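Teaching by hand: a talk with a demonstration lead at Skenari

Skenari is a small company that records people doing ordinary chores so that robots can learn them. It has 17 people on staff, and most of its recording is done in homes, by paid demonstrators who use hand-held grippers at their own tables and counters. The company also keeps two robot arms at its office in Nakberg, where the same chores can be done by remote control.

The person we spoke with runs the demonstration side. She trains the demonstrators, writes the task sheets and decides which recordings are good enough to keep. She asked that we leave her name out, as she does in all her work for the company. We met at the office in April, at a table covered with cups, lids and folded dish towels.

She came to the job from a packing line, where she had trained new hires for several years.

"It's close to the same work," she said. "You show somebody how to do it, you watch them do it, and you find out what you left out. With a person you can fix it by talking. With the robot you have to go back and show it again."

We asked her to explain the difference between the two methods, the hand-held tool and the remote control.

"With remote control you're sitting in a chair and moving a pair of handles, and the arm across the room moves the way you move," she said. "What you record is what the arm did. If the arm can't reach something, you find out right there. The trouble is that it's slow. You don't feel the cup. You're looking at it from six feet away or on a screen, and you get careful. A job that takes you five seconds at home takes you half a minute."

The hand-held gripper is the other way in. The demonstrator holds it and opens and closes the jaws, and a camera on the tool records the view. No arm is needed. The software works out later how an arm would have to move to do the same thing.

"People are faster with it and they move more like themselves," she said. "But now you can do things no arm can do. You can twist your wrist all the way over. You can lean your whole body across the table. I throw out a lot of recordings for leaning."

How many does she throw out? She would not give a share, and said it depends too much on the task and on how new the person is. A first-day demonstrator may lose most of a morning's work. Someone who has been at it a month might lose a handful.

The usual order for one task is 200 recordings. She used to ask for all of them from one place, and she said that was a mistake. The model they trained that way did well on one kitchen counter and badly on every other. Now a task is split among several homes, and she asks people not to tidy up too much first.

"If everybody clears the room, then the robot only ever sees cleared rooms," she said. "I want the laundry. I want the window with the blind down and the window with the blind up."

The training for new demonstrators takes one afternoon. They start with a single block, then move to cups, then to cloth. She has them say out loud what they are about to do before they pick up the tool. She said the talking is only for practice and stops once the real recording begins.

"The first thing I tell them is to slow down at the end, not the beginning," she said. "Everyone is careful when they reach for the thing. Then they've got it, and they relax, and they drop it the last half inch. On the recording that half inch is the placement. That's the part we were paying for."

The second thing is the jaws. A new person tends to squeeze until they feel the tool stop. Thin plastic folds under that. She teaches them to close until the pads touch and then a little more, and to watch the side of the cup for bending.

We asked what kinds of objects give the most trouble. Clear glass was first on her list. The camera has a hard time with it, and so do people working from a screen. Cloth was second. Stacks of cups were third, and she had more to say about those than the other two put together.

"A stack looks like one thing until you lift it," she said. "If you grab low, they all come up. If you grab high, you might get one or you might get three. So the sheet has to say which you want. For a long time ours just said 'move the cups,' and people did it five different ways. All of them were right. None of them helped."
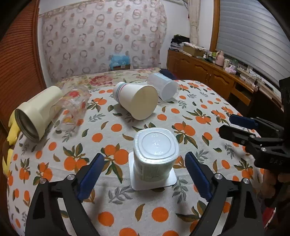
Two-handed work is the part of the job she has been spending most of her time on this year, and household cups are what she likes to teach it with. A demonstrator holds one gripper in each hand, and the two have to stay out of each other's way. She tells people to get the first one settled before they bring the second one in. A stack of upside-down yogurt cups is a good place to park it, with the jaws open on both sides of the stack and the blue pads angled in, while the other gripper is still over at the right. The cups lying on their sides at the back come with a different set of choices. A paper cup can be picked up across the body, but a thermos cup with its mouth toward you can also be taken by the rim, and she wants the demonstrator to choose one way and keep to it for the whole set. She likes a patterned tablecloth for this too. "Fruit, leaves, whatever you have," she said. "A plain white table is easy on the model, and most people don't own one."

She does not let anyone record two-handed tasks for more than 30 minutes at a stretch. The grippers are not heavy, but holding one in each hand away from the body is tiring, and she can see it in the recordings. The wrists drop. The approach gets flatter. People start to knock things with the back of the tool and carry on as if they had not noticed.

"I'd sooner have a short set from somebody who's fresh," she said.

Mistakes are handled in two ways. If a demonstrator drops something and picks it up again cleanly, she often keeps the recording and marks it as a recovery. A robot that has only seen perfect runs has no idea what to do when a cup rolls. If the demonstrator reaches in with a bare hand to fix it, the recording goes.

"The hand coming in is the worst one," she said. "The robot doesn't have that hand. You've just taught it that the cup stands up by itself."

Once the home recordings are in, the same task is run by remote control on the office arms, in a much smaller number. The arms sit on a steel bench from Praturwood, bolted down after an early one walked itself across the floor. She uses the remote runs as a check. If her operators cannot do the job through the arm at all, there is no point training on hundreds of hand-held recordings of it, and the sheet gets rewritten.

That has happened with one task she was fond of, putting a lid on a jar. By hand it was easy for everyone. Through the arm it took two operators most of a day to get a few good runs, and the lid was crooked on half of them. The task is on a shelf for now. She thinks a different pad might help, and they have some samples on order from Okoth.

We asked whether she thought one method would win out.

"I get asked that a lot and I don't have a side," she said. "If you gave me more arms I'd use more arms. But I can hand someone a pair of grippers in a bag and they can work at home that same evening. I can't do that with an arm."

Before we left she let us try the remote handles. The job was to move one cup from the left side of the bench to the right. It took four tries to close the jaws on it, and we let go too high. She played it back on the screen and pointed to the last half inch.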